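Brundum T2 refurbished tower: cheap, but read the small print

Reviewed by Eilif Fagerlund, 26 January 2023

I don't trust the word 'refurbished'. Too often it means a wipe with a damp cloth and a new sticker on the lid. So when Rønning started selling the Brundum T2 as a bare tower for £43, I ordered one expecting to be annoyed.

The listing says 'ready for your parts', and that covers a lot. You get the black case, power supply and motherboard. There is no processor, no cooler and no memory, so the bargain shrinks quickly once you start shopping. Mine needed another £50 of second-hand bits before it would do anything useful.

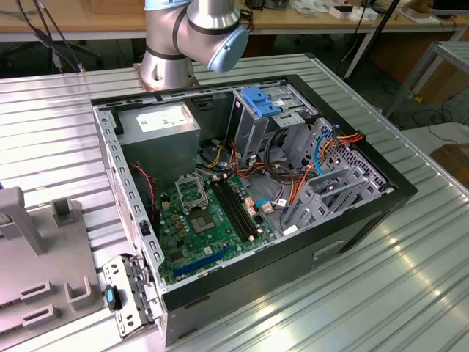 Access is decent, I'll give it that. With the side cover off and the tower lying down you can get at the socket without scraping your knuckles, and the memory slots are easy to reach too. The power supply is a big grey lump, though, and it sits close enough to the socket that I'd fit the processor before fussing with any cables. The label on it is tiny. Bring your reading glasses.

The seller claims every board is tested. Perhaps it is, but there was no test slip in my box, and the reply to my email took 13 days and answered a different question. The warranty runs out in June, far too short for a machine of this age.

Would I buy another? Only for spares, or for a teenager who wants to learn how these things go together. The Tratitz equivalent costs more but comes with memory fitted, and I'd look there first. 2 stars out of 5 - one for the price and one for the case, which closes properly.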